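4.2 Block transfer with the wrist camera

Both grippers were mounted in turn on the same arm and ran the same task: pick up a blue block from a white table and drop it into a wicker basket. Each gripper made 340 attempts. The Tornus fingers have a rounded tip and the Hornine fingers a flat one - in all other respects the set-up was left alone. The controller saw only the wrist view (Figure 3), with no overhead camera. An attempt was stopped after 60 seconds and scored as a miss. Drops that landed on the basket rim were scored separately.

Figure 3. Wrist camera view with the block, two baskets and a fingertip. 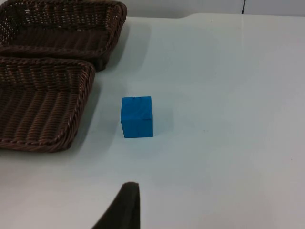
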